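Clernonen opens home laundry trial, 61 households on the list

Robot maker Clernonen will start taking paid bookings for its laundry service in July, the company said Sunday. Price is 266 a month, setup included.
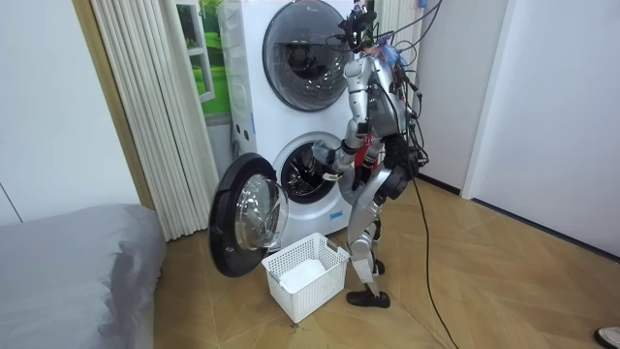
Damián Quezada wrote in under our first note on the service that 266 a month had better include folding, and that he'd want to know who pays if a door seal gets torn. Fair questions both. Folding is not in the base plan. Seal damage is covered for the first 30 days, after that it goes through the customers own home policy.

What you get: a two-legged humanoid with jointed fingers, on site two mornings a week. It works with front-loaders only for now – single or stacked. Loading, unloading, basket to machine and back. No top-loaders, no hand wash, no ironing. Customers put in their own detergent.

Sign-ups so far stand at 607, most from Lonley and the north side of Cárdenas. Only 61 get a place in the first round. The rest wait until fall, no deposit taken.

Roald Skjelbred, who runs the rollout, said a technician comes along on every visit in the first month. Customers need a clear strip of hard floor in front of the machine. Thick rugs have to go. Stairs are a no, so basements are out unless theres level access from the street.

Rival Mullari has a cheaper plan in the works but hasnt given a date or a price – a spokeswoman would only say "this year."

Bookings open at 9 a.m. on the first day of the month, online only. Cancel any time up to teh day before a visit.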